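Unit 4: Comparing hand-held grippers

The Prullico brochure says its gripper "handles any household object." Treat that as a claim to test. Skurnov says much the same, and neither firm lists what it tried.

Thin, flat things are where I expect trouble – a magnifying glass lying on a tablecloth, for one. A coil of rope is a different problem, and success with it tells you little about the glass.
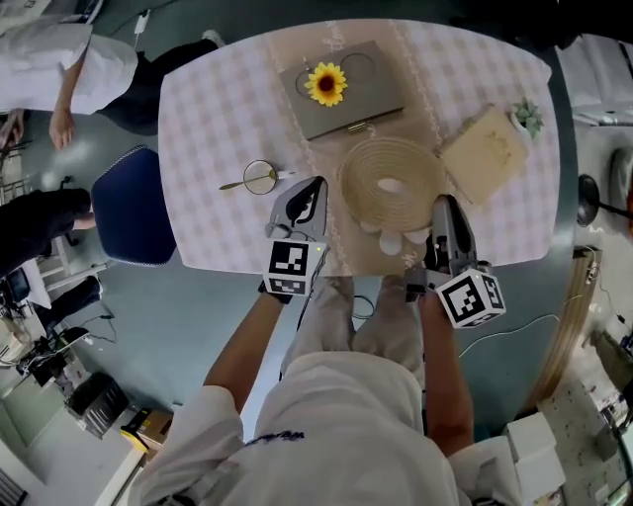

Reading the marker cubes

Marker tracking gives you a pose for the wrist. It says nothing about grip force. Log dropped readings too, and hand in all 307 trials.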